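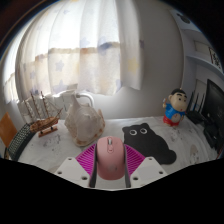 The Kovance Desk Cover began as a tablecloth, and we still think of it as one, only with better manners. We make it in our sewing room in Plotusdale from the same heavy cotton we use for our dining cloths, and it was customers who first started putting it on writing tables, sewing tables and the spare bedroom table that turned into an office and never turned back. A plain white cloth does something lovely for a work table. It softens the look of the whole corner, it hides the scratches and the old cup rings, and it lets your own things bring the color, whether that's a jar of pencils, a stack of library books or a pink mouse with a gray scroll wheel. We've had so many kind notes about it over the years that we finally gave it a page of its own!

The fabric
The cotton is woven for us by the Ghanem mill, who have supplied our cloth since we had one sewing machine and a borrowed cutting table. It weighs 300 grams per square meter, a good bit heavier than an ordinary tablecloth, so it hangs straight at the sides and stays where you put it when you lean on your elbows. We wash every bolt before we cut it. You may still see a little shrinkage the first time you launder it at home (up to 40 millimeters along the long side), and we cut each cover generously to allow for that.

Edges and corners
All four sides have a deep double hem. The corners are mitered by hand, which takes us longer than we like to admit, but a folded-over corner makes a lump, and you'll feel that lump every time your wrist passes over it. If your table has a drawer, tell us in the order notes and we'll shorten the front drop so it opens freely. There's no extra charge for this.

Using a mouse on it
People ask about this more than anything else. The weave is close and fairly smooth, and most of us in the office work straight on the cloth all day long. If you like a firmer feel under your hand, the Nasico felt underlay goes beneath the cover and takes up the give. It also quiets the table down nicely if you're a heavy typist, and it's sold separately in the same sizes.

Washing
Warm wash with your whites, no fabric softener, and a low tumble or the clothesline. Iron it while it's still a bit damp. Ink should be dabbed with cold water right away, and please don't rub! Coffee and tea come out in the regular wash if you catch them the same day.

Sizes and ordering
Small, for tables up to four feet long: item 407
Large, for tables up to six feet long: item 486
Color: white only for now. A natural, unbleached version is planned for June.

Covers are cut to order, so please allow two weeks before we ship. Unwashed covers can come back within 30 days, folded any way you can manage. If you're stuck between sizes, measure the top of your table, decide how far down you'd like the cloth to hang, and send us both numbers. We're happy to work it out with you.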